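Maintenance > Cells > Orkwood bench > Shift inspection

Two-arm bench cell, start-of-shift check
Checked by: Veronika Dudás
Month: December

1. Emergency stop, both sides. OK. Pressed and reset each one.
2. Base bolts, right arm. OK. Paint marks still line up.
3. Base bolts, left arm. One mark off by a hair. Retorqued and marked again.
4. Cable loop at the wrist, right arm. OK. Keep the tie where it is. If the loop is pulled shorter it rubs when the wrist turns over.
5. Gripper tips. Wear on the inside face, still within limit. Order a set from Flolten, part 778. The 769 is the old length and does not fit.
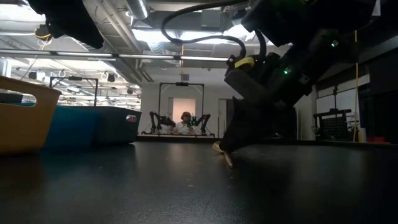
6. Tabletop height. Touched off at 3 points, no change from last month. Wipe the top before doing this, grit throws the reading.
7. Bins. Must sit clear of the arm's sweep. Whoever moves one has to rerun the slow path before going back to full speed.
8. Indicator lights. Green on the right arm after startup. Left arm took two tries. Comment left for Bozsik, please look at the connector.
9. Overhead cords. Tie back anything that hangs over a work surface.

Open items: 3, 5, 8. Cell may run. Check item 3 again at 2:00 p.m.

V. Dudás

Recent checklists
Evix controller backup
Gripper tip replacement
Orkwood bench, monthly lubrication
Cable and tie inspection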